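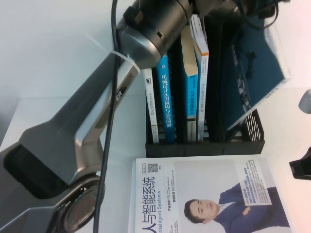 **Calmont, 4 December 2018**

# Velico desktop file organizer, used as a robot shelving target

Most reviews of desk organizers are written by people who want to clear their desks. This one comes from the Foduston student robotics club, where the organizer has been the target for our fall project. The task is called Return Desk. An arm picks up a book or magazine lying on the table and files it upright in a slot. Then a student takes it out and the arm tries again.

We needed a holder that could be bought in any office supply store, so that other clubs could repeat the task without building anything. The Velico is black plastic, open at the top and front, with vertical dividers and openings in the side panels. It comes flat and snaps together without tools. One of our new members put ours together during a meeting while the rest of us argued about scoring.

The good part first: it is easy to find with a camera. Black plastic on a white table gives a clean outline under our lights, and the dividers show up well from above. Our vision group had a working slot finder after two meetings. They had planned on spending much longer. Gloss would have caused trouble, and the finish is dull enough that we never had to tape over anything.

The plastic has also held up. We have run 100 filing attempts on it so far, including a fair number where the corner of a book came down on a divider instead of beside it. The dividers flex and go back. There are scuffs along the top edges and no cracks. 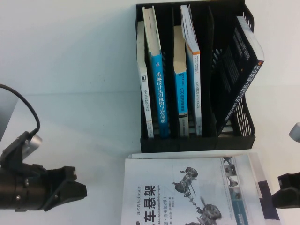 Slot width is where the organizer gets harder to recommend. It was made for folders and catalogs, and a slim paperback has far more room than it needs. For a person that doesn't matter. For our arm it means the book almost never stays where it was released. The black one on the mobile robot shelf test is a good case, lying over against the slanted side of the holder while its neighbors stand much closer to upright. A leaning book covers part of the next opening, and the planner then has to treat that slot as taken. We lost more points to leaning than to dropped books.

We tried three fixes:

- Foam strips glued to the dividers. These worked until the gripper started catching on them.
- Filling the holder with heavier books so that there was less space to fall into. This helped, and it is how we set up the table now.
- Teaching the arm to push the leaning book upright before filing the next one. Good practice for the programming group, but slow.

The other complaint is weight. Empty, the holder slides when a book touches the front lip. With a row of thick textbooks in it, it mostly stays put. We would still put rubber feet under it, and the maker should have done so.

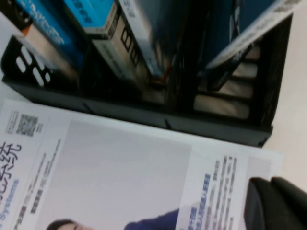 Wrist camera work was the part our second-year members enjoyed most, and the organizer was a mixed partner for it. From the wrist, the slots run across the view at a slant, and the code has to work out that slant before it can line up a book. The compartment with the ribbed inside, under the leaning blue binder, gave us an unexpected bonus. Those light gray ridges are high contrast and evenly stacked, so the vision group used them as a reference for the tilt. The openings in the end panel were less useful. They let the pale surface behind show through as bright spots, and our first edge detector took them for gaps between books. We solved it by masking the end panel.

For picking, the flat magazine is harder than any of the bound books. It is thin, it bends, and the finger has to get under an edge. None of that is the fault of the holder. If you are starting a similar project, leave magazines for the second term and begin with stiff covers.

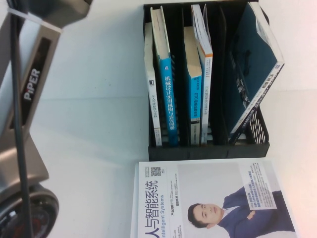
**Calmont, February**

An update for the clubs that wrote to us. We are at 179 attempts on the same holder. One side panel has started to pop loose at the bottom when a heavy book lands against it, and we press it back in between runs. The slot finder still works with no changes.

We also borrowed an Enache steel sorter for comparison. It is heavy enough to stay still and the slots are narrower, so books stand straighter. The painted steel is shiny, though, and the slot finder kept picking up reflections. It is also less forgiving when the gripper hits it. We went back to the Velico for daily practice and will use the steel one for final scoring.

A cable note, as several people asked. Ours is tied to the arm near the wrist and left to hang down along it. Check the tie before each session, and leave enough slack for the full reach to the far slot.

**Rating for office use:** good.

**Rating for a student shelving task:** good for vision, fair for filing. Buy it if you want a cheap target that survives mistakes. Add rubber feet, fill the spare slots with thick books, and mask the side panels in your code.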